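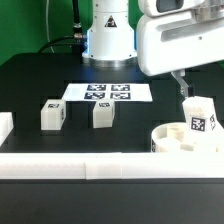
Who Goes To See Dance In A Small Town?
Final project report, second year, Performance and Community module
Draft 3, for hand in end of April

1. What I set out to do

Gerulcombe has one stage that takes dance and that's the Korkia, 200 seats, used to be a corn store. My question was simple enough. When a touring company comes, who buys the tickets, and do they come back for the next one? I picked the autumn to spring season because it had 6 dance evenings in it, which is a lot for a town this size. Ballroom socials and the panto not included.

I also wanted to look at the pay-what-you-can night, which the Korkia tried for the first time this season on the Derberg double bill. More on that in section 4.

2. How I did it

Three things. Box office figures, which the theatre let me have with the names taken off. A paper slip on every seat at four of the evenings (I missed the first one and was ill for the last). And talking to people in the foyer, mostly in the interval, mostly while they were trying to get to the bar.

The slip had five questions on it. Should have been three. People filled in the top half and left the rest, so my question on travel is nearly useless and I have dropped it.

3. The box office

Across the season 873 tickets were sold for dance out of a possible 1,200. Better than I expected. The fullest house was the Haruna company with their harvest piece, sold out a fortnight before. The emptiest was the solo evening in January, snow forecast, and a football match on.

For comparison the theatre's music nights sold 1,403 over the same months but there were more of them, so I don't think you can put the two side by side. I did in my first draft and got told off for it.

Repeat bookers were the surprise. I had thought there was a small loyal crowd going to everything. There are a few, but most people came once, usually to the show where they knew somebody or knew the style. The tap evening and the contemporary evenings hardly shared any bookers at all. So "the dance audience" might be the wrong phrase. It's several audiences who happen to use the same door.

4. Pay what you can

Derberg are four dancers and a cellist. First half very slow, floor work, second half much quicker and funnier. The theatre kept a full price of £14 as a suggestion on the website and left the rest up to people.

What I found from the slips – younger audience than the other nights, more first timers, and a fair number who wrote that they would not of come at the normal price. Some paid the full £14 anyway. One couple paid extra and wanted me to write that down so I have.

What I can't tell is if those first timers came back, because the season only had one dance evening after it and that was the one I was ill for.

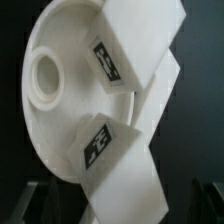 Asabe Bako read this section in draft and thought I was being too kind to the scheme. Her point was that a cheap ticket brings people in once, and that what they see in the first ten minutes decides the rest, so opening with the slow piece on that night of all nights was a mistake. She would of swapped the halves. She also wanted to know why I hadn't asked anyone if they enjoyed it.

Fair. I didn't ask. I asked how they heard about it and how much they paid and how old they were. If I did it again that question goes first.

On the order of the pieces I'm less sure. Two people told me in the interval they were bored, but another said the slow half was the only bit she would remember. Not enough to go on either way.

5. What went wrong

Slips in pencil, pencils ran out. Foyer too loud to record so all my quotes are from notes written on the bus home. Theatre's system counts a group booking as one booker, so a dance school bringing a whole class looks like one very keen person. I found this out in March, after doing the repeat booker table, and had to redo teh lot.

6. What I would say to the theatre

Keep the pay-what-you-can night but do it twice a season, and not on the second to last show. Put the style of dance on the poster, large. "An evening of movement" told people nothing and three of them said so. Talk to the tap school about the contemporary nights and the other way round.

Appendix A is the slip. Appendix B is the ticket table, corrected version.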